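Old house smells musty after being closed up all winter, where do I start?

Posted in Home and Garden > Moving In

Dursun
We got the keys to a house in Ollcombe in May. It sat closed from fall until we took over, with the heat turned down low. Inspection found no leaks and the roof is fine, but there is a stale, musty smell in the back bedroom and the hall closet. It is worse in the morning and mostly gone by 2 in the afternoon if the windows are open. The floors are wood except in the back bedroom, which has old carpet. There is a crawl space under that end of the house. I already washed the walls with dish soap and put out bowls of baking soda. No change. I don't want to pay for a company to come out if this is something I can fix myself.

bollalley1621
Carpet. Pull it up. We had the same thing and the pad underneath was the whole problem. Baking soda does nothing for a room that size.

Warkance
I would look at the crawl space before spending money on anything else. A smell that is strongest in the morning and fades with the windows open usually means damp air is coming up from below overnight.

Go under there with a good flashlight and check whether the dirt is covered. If there is bare soil, or the plastic is torn and bunched up, put down new 6 mil sheeting and overlap the seams by a foot. I did mine for $165 in materials and one Sunday of crawling. Wear a mask and old clothes. Look at the downspouts too. One of mine was dumping right against the foundation and a cheap extension fixed it.

Buy a humidity gauge and leave it in the closet for a week. You want it under 50 percent. If it stays above 60 with the door open, run a dehumidifier in the hall and empty it every day. 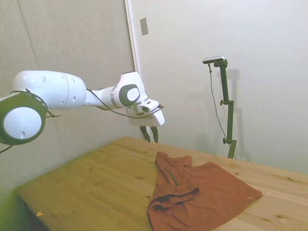 For the closet itself, take everything out, including the shelf paper if there is any. Wipe the shelves and the back wall with white vinegar and let them dry with the door open and a fan pointed in. Leave it empty for a few days. Don't paint until the smell is gone, or you will seal damp into the wall.

The carpet may well have to go, but lift one corner first and smell the pad. If it smells the same as the room, take it out. A company quoted me $400 to remove mine and I ended up cutting it into strips and carrying it out in trash bags.

Dursun
Went under the house tonight. Bare dirt at the back end and one torn piece of plastic. I'm ordering the sheeting now and will check the carpet corner tomorrow.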